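Open Studios on Voyle Street: Visitor Flow and Costs
Student project report, spring term

1. Background

The Voyle Street open studios run once a month in a block of former shops. Artists rent the ground floors and open them to the public from late afternoon until evening. The program is run by Plumis, a nonprofit that also prints the map and pays for a short shuttle route. Our task was to find out how visitors move between the studios and whether the map affects where they go.

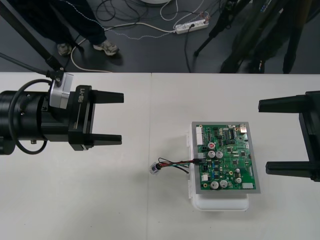
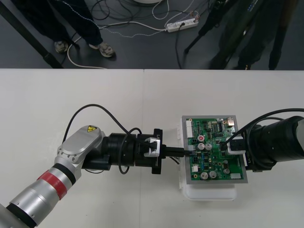

Both views: green circuit board on the white tabletop, with two grippers.

2. Method

We divided the route into three zones: the corner by the old Kurel shoe store, the middle block, and the arcade at the north end. One student stood at the entrance to each zone from 5 p.m. to closing and logged arrivals on paper. We repeated this at the February and March events. At the second event the map was reprinted with the arcade on the front panel — the only change Plumis made between the two dates.

Visitors were also asked to fill out a card with two questions: where they started, and which studio they would return to. The cards were collected in a box at the Wokov coffee counter.

3. Results

Plumis printed 1000 maps for each event. We received 45 usable cards in February and 27 in March. The drop is probably due to rain and to the box being moved behind the counter after 7 p.m.

In February, most cards named the Kurel corner as the starting point. In March the answers were split between the corner and the arcade. The zone logs show the same shift, but they count entries and not people, so a visitor who walked the route twice appears twice.

Studios with an open door and a person working near the window were named more often in answer to the second question. We did not plan to measure this and have no count of open doors.

4. Limits

Two events are not enough to separate the effect of the map from the effect of weather. The shuttle ran late in March and dropped riders at the arcade for part of the evening. This alone could explain some of the shift.

5. Recommendations

Keep the arcade on the front panel for at least 3 more events. Fix the shuttle stop in one place. Move the card box to the exit side of the route, where people have already seen the studios.

Comments

arcade_tenant: We noticed more people in March too, but most of them came off the shuttle. Glad that is in the report.

printsandpaper: Were the zone logs kept by hour? It would help us decide when to open.

Reply from project group: Yes, by half hour. The sheets are in the department office.

Contact the project group | Copyright Urban Arts Program, student work | Back to top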